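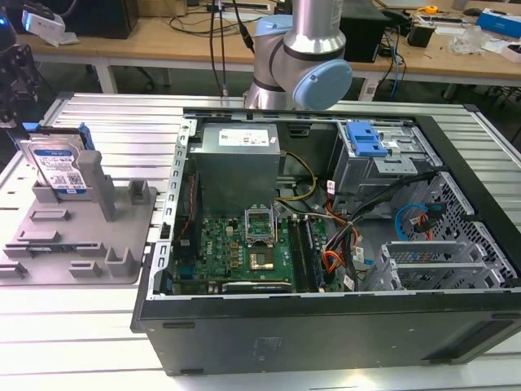 Jokville Road and Well Association
Minutes of the spring meeting, Mar 22, 2024
Held in the upstairs room at the Betlow feed store

Present: Randi Amundsen (chair), Ylva Wallin (minutes), and enough households for a quorum once the people smoking on the porch were asked to come in.

1. Previous minutes
The February minutes were approved after one correction. The word "shouting" in item 4 was changed to "discussion."

2. Gultlow Lane
The culvert at the bottom of Gultlow Lane has moved again. Two bids came in. The first was for a full replacement and was passed around the table quietly. The second was for $2,000 and covers digging out the downhill end, resetting the pipe and putting down new gravel. The second bid was accepted. A member asked whether the pipe would then stay where it was put. The chair said that this was the general idea.

The lane will be closed for two days during the work. Residents above the culvert should park by the mailboxes and walk. They should not park in the Sæther field, which was tried last time, and the tractor is still brought up in conversation.

3. Well and pump house
The water test came back fine. The pump house door does not close, and has not closed for three meetings. Randi Amundsen offered to plane it. The offer was accepted before she had finished making it.

4. Dues
The balance stands at $779 before the culvert, which explains the next part. Members voted for a one-time charge of $300 per household, due before the work begins. The motion passed with one vote against, from a member who wished it recorded that he uses only the top half of the road. It is so recorded. He was reminded where the top half of the road goes.

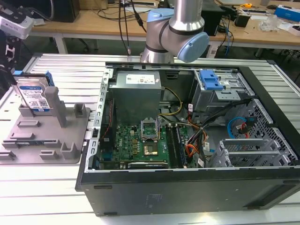 5. Spring dump day
The shared dumpster will be set by the pump house again this year, for household junk only. The hauler has sent a new list of what it won't take, and it is longer than our bylaws. Paint, tires and refrigerators are out, as before. Electronics are out too, and taking the side panel off first does not change that: a computer tower with its power supply and green Dell board still inside, wires and all, goes to the county counter at Betlow. Anything left leaning against the dumpster will be returned to its owner's porch. We know whose things are whose.

6. Dogs
Discussed.

7. Other business
Ylva Wallin asked that someone else take the minutes next time. The chair thanked her for her continued service.

A set of keys was found under the table and is at the feed store register.

Meeting closed when the heater did.

Minutes taken by Ylva Wallin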